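Teaching by Showing, Week 7: Getting a Person's Know-how into a Robot Arm
Notes to go with the lecture and the Dilbridge practical
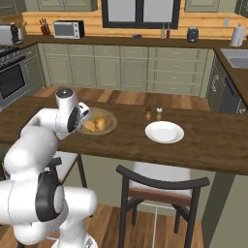
Last week we finished on the question of where the examples come from. We had a policy, we had a loss, and I waved my hands a bit and said "assume you have 300 good demonstrations". This week is about that assumption, because somebody has to sit down and produce them, and in the practical that somebody is you!

There are two ways we'll talk about. The first is kinaesthetic teaching, where you take hold of a real arm and push it through the job while it records its joint angles. It feels lovely and natural and you learn a lot about how heavy a wrist can be. The trouble is that your own arms and shoulders get into the camera views, and the robot won't have those there when it runs alone. You also can't do it at all in simulation, for obvious reasons.

The second is remote control (teleoperation, if you want the word for the exam). You move a hand controller, the software turns your movement into a target for the gripper, and the arm follows. We'll be using the simulated kitchen for this, with Radaten as the recording tool. Yamuna Pai has put the setup sheet on the course page, so please read it before you come and ask me why the controller isn't pairing.

The task for the practical is moving bread from the bowl to the plate. I know it sounds dull. I picked it after trying it myself one evening in April and making a complete mess of it. A roll is round on top, there are two of them nestled together in the dish, and the rim of the bowl is in your way if you come in too flat. The plate is the easy bit, though the salt and pepper shakers stand just behind it and you can clip them if you swing wide.

Some things I'd like you to try while you're recording:

Pause a moment above the bowl before you go down. Beginners dive straight in and then wiggle about to fix it, and the wiggling ends up in the data.

Decide which roll you're going for and stick with it. If half your demonstrations take the front roll and half take the back one, a simple policy that averages your actions will quite happily aim for the gap in between. We'll look at policies that cope with this in the next lecture, but for now I want you to see the problem for yourselves – so one person in each pair should be strict about it and the other should do as they please.

Keep going if you fumble slightly. A small slip that you recover from is worth having, as it shows the learner how to get back on track (remember the drifting problem from week 5, where small errors carry it somewhere it has never been). If you drop the roll on the floor, bin that one and start again.

Don't rush. Recordings are capped at 600 steps, and that's more than enough if you move at a steady pace.

On the write-up: Hema Marar is marking this one and she wants to see your success rate for both styles of demonstrator, plus a paragraph on where the failures happened. Reaching, gripping, carrying or letting go? Say which. "It didn't work" got very few marks last year. Save your recordings in the Salian folder under your pair name, and keep a copy of your own too – I've lost a set before and it was a miserable afternoon.

Reading for next time is the handout on action averaging, sections 2 and 3. Section 4 is optional, but do have a look at the drawing on its first page, even if you skip the rest.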